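Hand-held gripper, Nivholm bench: care and setup FAQ

Last updated: 2022-08-31
Filed under: Workcells > Grippers > Maintenance

Setup questions apply to the white board station. The brush and mesh cup task is the one most people start with.

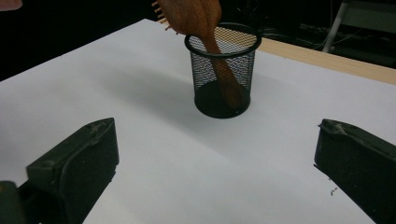
How often do I clean the fingers?
Every 4 hours of use. Wipe the inner faces and the beveled tops with a damp lint-free cloth. Dust shows up quickly on the dark surface. Don't use solvent.

When are the fingers replaced?
Scuffs alone are fine. Replace both fingers together if an edge is torn or a finger moves on its mount. Spares are in the Pokilon drawer, bin 19.

The fingers don't close evenly. What now?
Power off, loosen the 2 mount screws on the side that lags, push the finger back against its stop and tighten. Run the zero routine before picking anything up.

Do I need to clear the board?
Yes. Brush off crumbs and specks before each session. Leave the cup where the task sheet puts it.

Can I use a different cup?
Only if it is on the approved list. The June list is still current.

What does error 294 mean?
The finger encoder lost its reference. Restart and zero again. If it comes back, check the encoder plug.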